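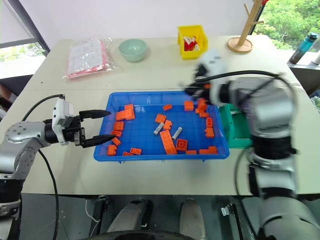
Aus den Häusern: Neuordnung des Bausteinbestands im Spielverleih Fetutville

Der Spielverleih Fetutville hat die Neuordnung seines Bausteinbestands abgeschlossen. Mit Wirkung vom 24. September 2020 werden Klemmbausteine nicht mehr als gemischte Kisten, sondern nach Farben getrennt ausgegeben. Die Umstellung betrifft sämtliche Einrichtungen, die über einen Leihvertrag mit dem Spielverleih verfügen, sowie die privaten Entleiherinnen und Entleiher.

Anlass der Maßnahme waren wiederholte Rückmeldungen aus den Kindertagesstätten und der Ganztagsbetreuung. Die bisherigen Großkisten waren schwer zu tragen, und einzelne Farben fehlten nach mehreren Ausleihen fast vollständig. Eine Prüfung auf Vollständigkeit war bei der Rückgabe kaum möglich. Bereits im Februar wurde daher unter der Leitung von Yolanda Ospina ein Konzept erarbeitet, das kleinere Einheiten und eine einheitliche Aufbewahrung vorsieht.

Der Bestand umfasst nunmehr 70 Farbsätze. Zum Auslegen und Sortieren dienen flache blaue Kunststoffschalen mit niedrigem Rand, deren Boden eine Gitterstruktur aufweist. Orangefarbene Steine heben sich darin besonders deutlich ab, ebenso die schmalen grauen Teile, die beim Aufräumen leicht in einen fremden Satz geraten. Die Schalen finden auf einem gewöhnlichen Gruppentisch Platz und können von den Kindern selbst erreicht werden.

Für die Rückgabe gilt künftig folgendes Verfahren:

Die Steine sind vor der Rückgabe voneinander zu lösen. Das gilt auch für kleine Stapel aus zwei oder drei Teilen.

Flache Platten werden zuunterst in den Transportbeutel gelegt, hohe Steine darüber.

Andersfarbige Teile sind auszusortieren und in der beiliegenden Papiertüte gesondert abzugeben. Eine Zuordnung zum richtigen Satz nimmt der Spielverleih vor.

Beschädigte Steine werden bitte nicht entsorgt, sondern mit abgegeben. Ersatz wird aus dem Vorrat entnommen, der derzeit 500 Einzelteile umfasst. Kosten entstehen den Einrichtungen hierdurch nicht.

Die Leihfrist für Farbsätze beträgt 20 Öffnungstage. Eine einmalige Verlängerung ist möglich, sofern keine Vormerkung vorliegt. Einrichtungen, die mehrere Sätze gleichzeitig benötigen, etwa für Projektwochen, werden gebeten, ihren Bedarf frühzeitig schriftlich anzumelden. Die blauen Schalen können mit ausgeliehen werden. Sie sind trocken zurückzugeben und nur mit einem feuchten Tuch und mildem Reinigungsmittel zu säubern.

Für die pädagogische Arbeit hat Ebbe Granström eine Handreichung verfasst, die jedem Farbsatz beiliegt. Sie enthält Anregungen zum Ordnen nach Form und Höhe, zum Vergleichen von Längen sowie zum gemeinsamen Aufräumen am Ende einer Spielphase. Für jüngere Kinder empfiehlt die Handreichung, zunächst nur einen Teil des Satzes in die Schale zu geben und die übrigen Steine im Beutel zu belassen. Die Teile sollen dabei nebeneinander liegen dürfen, ohne dass eine bestimmte Anordnung vorgegeben wird.

Die älteren gemischten Kisten bleiben bis zum Ablauf der jeweiligen Leihfrist gültig und werden danach eingezogen. Eine vorzeitige Rückgabe ist während der Öffnungszeiten ohne Anmeldung möglich. Die Außenstelle Naron nimmt ausschließlich Farbsätze an; gemischte Kisten sind weiterhin in Fetutville abzugeben.

Anmeldungen und Vormerkungen richten Sie bitte an die Ausleihe, Zimmer 215. Die aktualisierte Leihordnung liegt dort aus und wird den Vertragseinrichtungen mit der nächsten Hauspost zugestellt.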